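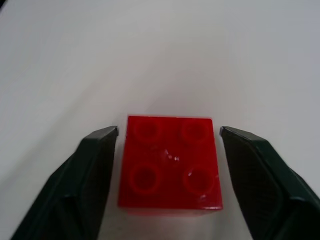 Intro to Automation – notes from the Bornance open day

Visit was Monday, 5th November. These are for everyone who went and also for the people who missed it. Written up fast, so check anything odd with me before you quote it in your report.

Speaker in the demo room: Liliana Palumbo, who runs the small-parts bench at Bornance. She talked quick and took questions as she went, so the order below is mine.

1. What the demo was

Pick and place, one part at a time. Part = a toddler building brick, four studs on top. Arm comes down over the brick, fingers open, one on each side. Stop. Then close, lift, move, put down. That's the whole job.

The stop before closing is the bit to remember. In the wrist view at that point there's a strip of white table on both sides of the brick. Neither finger is touching. Liliana called this the "last honest look" – last time the camera sees the part where it was left, before the hand has had a chance to shove it.

Check at the stop:
– is the part between the fingers at all
– is it square to them, or turned
– is there a gap left AND right
– is the stroke wide enough (fingers here open only a little wider than the brick, so not much room for error)

2. Why a brick

Someone asked this, fair question. Flat parallel sides, stiff, doesn't roll. If the approach is bad you can't blame the part. They move on to harder stuff later – bags, cable, soft tubing. We did not see those.

3. The camera

Mounted at the wrist, so it moves with the hand. Good: the fingers are always in the picture, you can judge the gap directly. Bad: you lose the rest of the table as you get close. By the time you are over the part you see the part, the fingertips, and a lot of table top.

Glossy red plastic on white. Strong color difference, easy to find the outline. But gloss gives you glints – there's a little cluster of white ones between the studs. Software that looks for bright spots can be fooled by these, they shift when the hand moves. Liliana's advice was use the straight edges of the block and leave the shine alone.

Also the near studs look bigger than the far ones, and the top face comes out a bit narrower at the far edge. Perspective. If you measure in pixels without correcting for that you will get the wrong center. Several of you did exactly this in the October lab!!

4. Fingers

Dark green, matte, chunky. Matte helps, fewer reflections to sort out. Fine crosshatch pattern showing on the inner face of the right one. Textured pads in general are for grip, we will do friction in the next unit so don't worry about the numbers yet.

Two-finger grippers: cheap, simple, easy to reason about. They self-center a part only along the closing direction. Along the other direction the part stays wherever it was, so your approach has to be right. I asked about a three-finger hand and the answer was more or less "when the part needs it".

5. Figures from the talk

Closing speed for the demo: 50 mm per second, slowed right down for visitors
Pause before closing: 2 seconds (also for visitors, normally much shorter)
Practice runs per new part before they trust a program: 200
Tries before the arm gives up and calls a person: 6

The 200 got a groan from the back. Her point was that the first few good grasps tell you very little, you want to know what the bad ones look like and how often they come.

6. Other rooms, short

Jevadura room – conveyor sorting. Too loud to hear the talk, I have almost nothing. If anyone took proper notes please send them.
Charbonneau room – safety fencing and light curtains. Good handout, copies are in the tray outside my office.
Gividia – screens and scheduling software. Skip for the exam.

7. For next week

Write half a page: the arm stops over the part and the left gap is twice the right gap. What happens when the fingers close, if both move together at the same speed? Does it matter? When would it matter a lot (think of a tall thin part, or a part stuck to the table)?

Draw the hand from above. Label closing direction, approach direction, part center. Pencil is fine.

Reading is the gripper chapter, up to the section on suction. Suction is the week after.

Sign-in sheet from the bus is missing a few names – if you came and didnt sign, email me so you get the attendence mark.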